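Skusasari Print Rail, two-track version: review

The Skusasari rail is an aluminum hanging system for works on paper, sold by Lévesque to small galleries and frame shops. We installed it in April on the long wall of the Rostow gallery for a show of etchings by Raymonde Landry. It replaced a Clomar rail with a single track.

Each section screws to the wall through slotted holes. The slots give enough play to correct a level line after the first screws are in. The cover strip snaps on afterward and takes paint well. Cables drop from either track and lock with a spring hook. Rated load per hook is 6 kg. The largest Landry frame, glazed, is well under that.

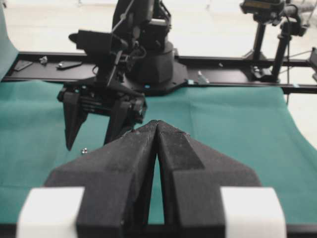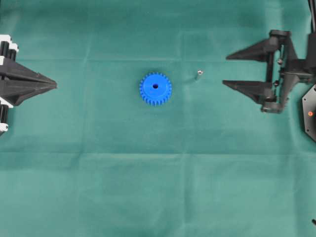
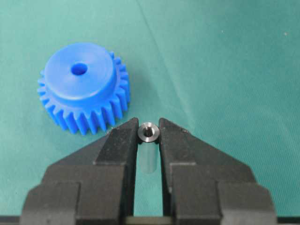
Height adjustment is the weak point of the system. The hook grips the cable by friction, and fine changes are hard to make with a frame already hanging. Lévesque offers a geared hook as an extra, with a small knob that moves the frame up or down in even steps. Its drive wheel is a plain spur gear, the same general type as the blue plastic one on the green cloth, with straight teeth and no angle to them. Straight teeth are easy to clean and easy to replace, but the knob has noticeable backlash. Turn past the mark and come back up to it, and the frame will stay put.

The second track is useful for double rows. Front and rear cables do not touch as long as the hooks are offset. Frames on the front track stand farther from the wall and throw a wider shadow under spotlights, so we kept the smaller plates there.

Cost for our wall was 1,911 with the geared hooks and 822 for the rail alone. Plain hooks are adequate for a fixed hang. For shows that change often, buy the geared ones for the top row only.

Spare cover strips ship in packs of 2. End caps are sold separately and are missing from the parts list.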